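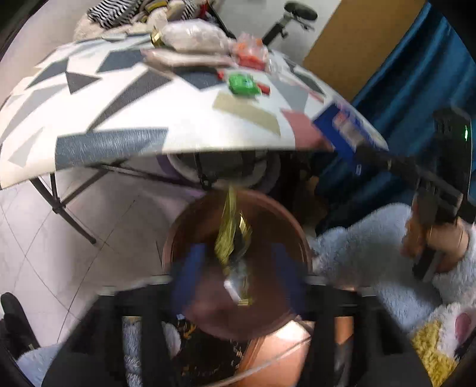
Home and Community Living › Unit 4 › Contents › Glossary › Next

Reading time: 20 minutes

CHAPTER 2
Sorting and Clearing a Shared Surface

Every household has a surface where things collect. In many homes it is a folding table, put up for one task and left standing for the next. Blankets are set down on it, small packages are opened there, and the wrappings stay behind with whatever came out of them. After a few days the table can no longer be used for the purpose it was bought for.

This chapter treats the clearing of such a surface as a piece of work with an order to it. Students who completed Chapter 1 will recall the difference between tidying, in which objects are moved out of sight, and sorting, in which each object is given a decision. The present chapter is concerned with sorting.

The method used here follows the home management course taught at Landeg by Kidus Bogale, whose students worked in apartments in Loldale and Villham. Bogale asked each household to begin with waste. Foil, torn film and empty wrappers take up space but call for very little thought, and their removal shows how much of the work remains. A bowl or other open container is placed on the floor below the edge of the table so that waste can be dropped directly into it. Walking to the kitchen with each piece is slow, and most people stop before they have finished.

Soft goods come second. Cloths and blankets should be lifted off, shaken out and folded away from the table — a bed or a chair will do. Small items are often found beneath them. Clear bags and wrapped bundles are handled third. They should be opened only if the contents cannot be identified through the plastic. Small boxes are left until last, when there is room to set them in a row and check each one.

Households in the Villham group spent up to 760 minutes a month looking for mislaid objects. Students will return to this figure in the second section, where they will keep a record of their own searches, beginning on a Friday.

Key terms: sorting, holding place, soft goods, open container

Filed under: Household Skills / Order and Storage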